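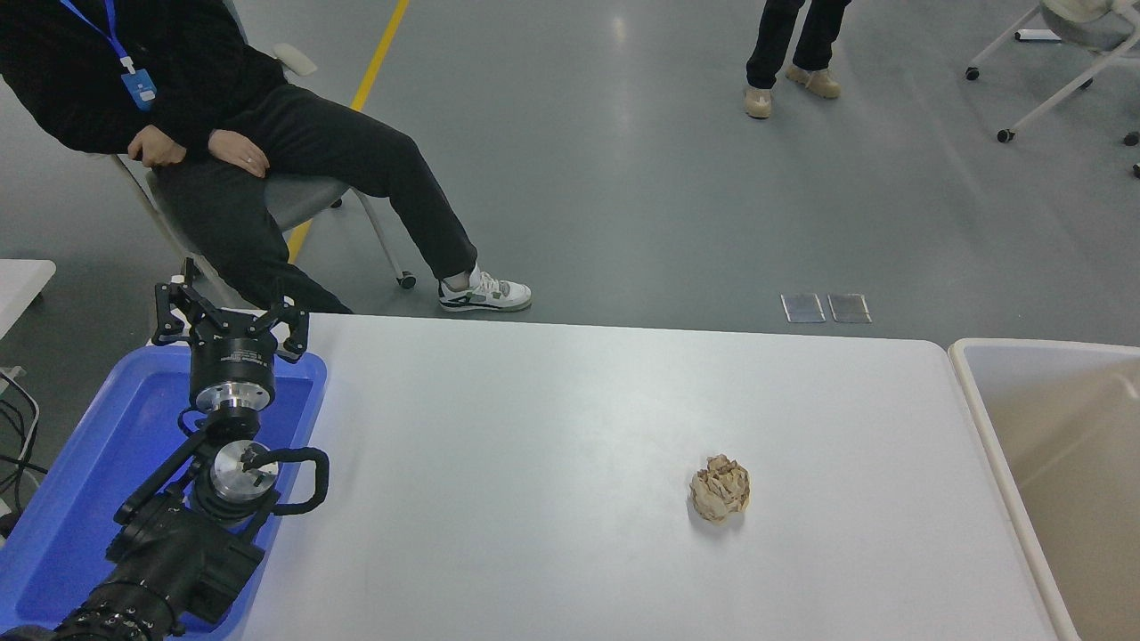
제7장 탁상형 조작 설비의 구매와 예산 편성

처음 | 차례 | 이전 장 | 다음 장 | 용어 찾기

7월 · 집필 Xinyi Wei

7.1 이 장의 범위

앞 장에서는 로봇 팔의 기구학적 사양을 읽는 방법을 다루었다. 이 장에서는 그 사양을 바탕으로 설비를 구매하고, 예산을 편성하며, 설치 일정을 수립하는 절차를 설명한다. 대상은 작업대 위에서 작은 물건을 집어 옮기거나 분류하는 규모의 설비로 한정한다. 대형 용접 라인이나 도장 설비의 조달은 제11장에서 별도로 다룬다.

학습자는 이 장을 마친 뒤 다음 사항을 수행할 수 있어야 한다.

- 작업 대상물의 성질에서 출발하여 요구 사양서를 작성한다.
- 본체 가격에 포함되지 않는 비용 항목을 식별하고 금액을 배분한다.
- 복수의 견적을 동일한 기준으로 환산하여 비교한다.
- 검수 조건을 계약서에 명시한다.

7.2 대상물에서 시작하는 요구 사양

설비 구매의 첫 문서는 요구 사양서이다. 실무에서는 요구 사양서를 로봇 팔의 가반하중이나 도달 거리로 시작하는 경우가 많으나, 본 교재는 대상물을 먼저 기술하도록 권고한다. 무엇을 집는가에 따라 그리퍼가 정해지고, 그리퍼의 중량과 길이에 따라 팔의 선택 범위가 좁아진다.

구겨진 종이 뭉치를 용기로 옮기는 작업을 생각해 보자. 종이 뭉치는 가볍기 때문에 가반하중은 거의 문제가 되지 않는다. 반면 형상이 매번 다르고, 쥐는 힘에 따라 변형되며, 표면의 주름 때문에 흡착 방식의 적용이 어렵다. 이러한 대상물에 대해서는 하중 여유에 예산을 쓰기보다 손가락의 벌림 폭과 파지력 조절 기능에 예산을 배정하는 편이 타당하다. 얇은 알루미늄 용기를 다루는 작업에서는 판단이 다시 달라진다. 용기의 테두리는 작은 힘에도 휘며, 금속 표면은 조명을 반사하여 영상 인식의 오차를 키운다. 그리퍼와 함께 조명 및 카메라의 사양도 검토 대상에 올려야 한다.

요구 사양서의 대상물 항목에는 최소한 다음 내용을 기재한다.

가. 재질과 표면 상태. 반사, 투명, 흡습 여부를 포함한다.
나. 치수의 최솟값과 최댓값. 평균값만 기재해서는 안 된다.
다. 허용되는 변형의 정도. 폐기물과 납품 대상물은 구분하여 적는다.
라. 놓이는 자세의 종류와 겹침 발생 여부.
마. 시험용 견본의 제공 수량과 교체 주기.

마항은 자주 누락된다. 종이나 포일로 만든 견본은 반복 시험 과정에서 형태가 달라지므로 소모품으로 보고 예산에 반영하여야 한다.

7.3 작업대와 주변 공간

로봇 팔의 견적서에는 통상 작업대가 포함되지 않는다. 그러나 작업대의 높이와 상판의 강성은 팔의 설치 방식과 직접 관련되며, 나중에 변경하면 보정 작업을 처음부터 다시 하여야 한다. 작업대는 팔과 같은 시점에 사양을 확정하는 것을 원칙으로 한다.

상판의 색상도 검토 항목에 해당한다. 흰색 무광 상판은 갈색이나 회색 대상물과의 대비를 확보하기 쉬우나, 흰색 대상물에는 불리하다. 상판을 교체할 수 있는 구조로 주문하면 초기 비용은 늘어도 시험 조건을 바꿀 때의 비용은 줄어든다.

도달 거리를 산정할 때에는 팔의 제원표에 표시된 최대값을 그대로 사용하지 않는다. 최대 도달점 부근에서는 손목의 자세가 제한되므로, 상판의 먼 가장자리에서 위에서 아래로 집는 동작이 불가능할 수 있다. 도달 거리가 800mm로 표시된 기종이라면, 필요한 파지 자세를 유지한 채 접근할 수 있는 영역을 공급사에 도면으로 요청하고 그 도면을 계약서에 첨부한다. 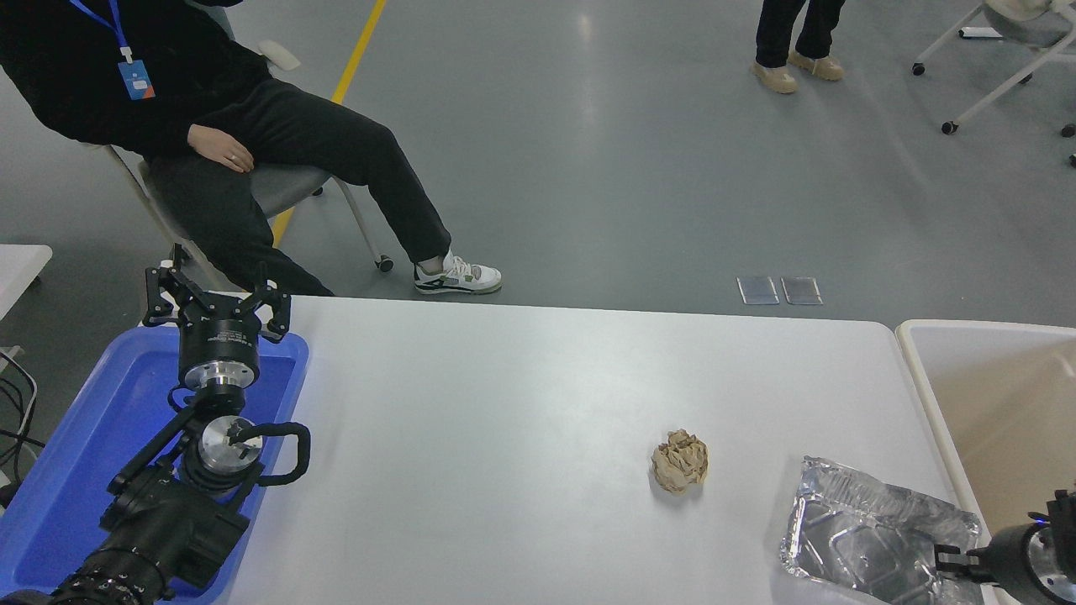 둘 이상의 팔이 하나의 상판을 공유하는 구성에서는 간섭 영역의 검토가 추가된다. 각 팔의 작업 영역이 겹치는 구간을 넓게 잡으면 물건을 주고받거나 함께 다루는 작업이 가능해지지만, 충돌 회피를 위한 소프트웨어 사용권과 시운전 기간이 늘어난다. 겹침이 필요하지 않은 작업이라면 용기의 위치를 조정하여 영역을 분리하는 방법이 경제적이다.

케이블의 경로 역시 발주 전에 정한다. 손목 관절을 감아 도는 케이블은 굽힘이 반복되는 부품이므로 예비품을 함께 구매하고, 작업대 아래로 내려오는 케이블에는 고정구를 배정한다. 바닥에 통행 구획선이 있는 작업장에서는 의자와 수납 용기의 이동 범위까지 배치도에 표시한다. 작업자가 앉아서 대기하는 위치와 비상정지 단추 사이의 거리는 안전 담당 부서의 확인을 받아야 한다.

7.4 비용의 구성

설비 비용은 취득 비용과 운용 비용으로 나눈다. 취득 비용에는 본체, 그리퍼, 제어기, 작업대, 센서, 운송, 설치 및 초기 교육이 포함된다. 운용 비용에는 소모품, 정기 점검, 사용권 갱신, 운용 인력의 시간이 포함된다.

가상의 기준을 두고 계산해 보면, 취득 예산의 상한이 3000만 원인 사업에서 본체와 제어기에 65%를 배정할 경우 남는 금액은 1050만 원이다. 이 가운데 그리퍼와 손가락 부품에 400만 원을 배정하면 작업대, 센서, 설치, 교육을 650만 원 안에서 해결하여야 한다. 본체의 비중을 더 높인 예산안은 서류상으로는 우수해 보이나, 설치 단계에서 추가 예산을 신청하게 될 위험이 크다.

예비비는 개별 항목 속에 나누어 숨기지 않고 독립된 항목으로 편성한다. 예비비의 사용 조건과 승인권자를 예산서에 적어 두면 집행 단계의 협의가 간단해진다. 환율 변동의 영향을 받는 수입 부품은 견적 유효 기간을 별도로 관리한다.

7.5 견적의 비교

이 절에서는 세 공급사 Drileck, Tevar, Ludix의 견적을 비교하는 과정을 따라간다. 구매 부서는 동일한 요구 사양서를 세 회사에 발송하였으나, 회신된 견적의 구성은 서로 달랐다. Drileck의 견적은 그리퍼를 포함하되 설치비를 제외하였다. Tevar는 설치와 교육을 포함하였으나 그리퍼를 별매로 처리하였다. Ludix는 전 항목을 포함하는 대신 소프트웨어 사용권을 연 단위 갱신 조건으로 제시하였다.

이와 같은 견적은 총액만으로 비교할 수 없다. 우선 요구 사양서의 항목을 행으로, 공급사를 열로 하는 대조표를 작성하고, 빠진 항목은 공급사에 질의하여 금액을 채운다. 질의와 회신은 모두 문서로 남긴다. 다음으로 예상 사용 기간 동안의 갱신 비용과 점검 비용을 더하여 기간 총액을 구한다. 초기 금액이 낮은 견적이 기간 총액에서는 높은 순위를 잃는 경우가 적지 않다.

납기의 비교도 같은 표에서 수행한다. 본체의 납기가 짧더라도 그리퍼나 고정용 브래킷이 늦게 도착하면 시운전을 시작할 수 없다. 일정표에는 가장 늦은 부품의 도착 시점을 기준일로 표시한다.

7.6 검수 조건

검수는 계약 당시 합의한 시험을 현장에서 재현하는 절차이다. 시험의 내용은 대상물, 시작 위치, 목표 용기, 반복 횟수, 성공의 정의로 구성한다. 성공의 정의가 모호하면 분쟁의 원인이 된다. 물건이 용기의 테두리에 걸친 경우, 집는 도중 한 차례 떨어뜨린 뒤 다시 집은 경우, 용기가 밀려 이동한 경우를 각각 어떻게 처리할 것인지 미리 정한다.

시험용 대상물은 공급사와 구매자가 함께 준비하되, 일부는 공급사가 사전에 다루어 보지 않은 것으로 한다. 조명 조건은 실제 사용 시간대에 맞춘다. 오후에 가동할 설비를 오전의 조명에서만 검수하는 것은 적절하지 않다.

검수 기록지에는 실패한 시도를 빠짐없이 기재하고, 공급사가 조정한 설정값도 함께 적는다. 잔금은 기록지에 양측이 서명한 후 지급한다. 기록지의 표준 양식과 Han 작업장의 작성 사례는 이 장의 부록에 수록하였다. 다음 절에서는 요구 사양서의 각 항목을 실제 서식에 따라 작성하는 방법을 다룬다.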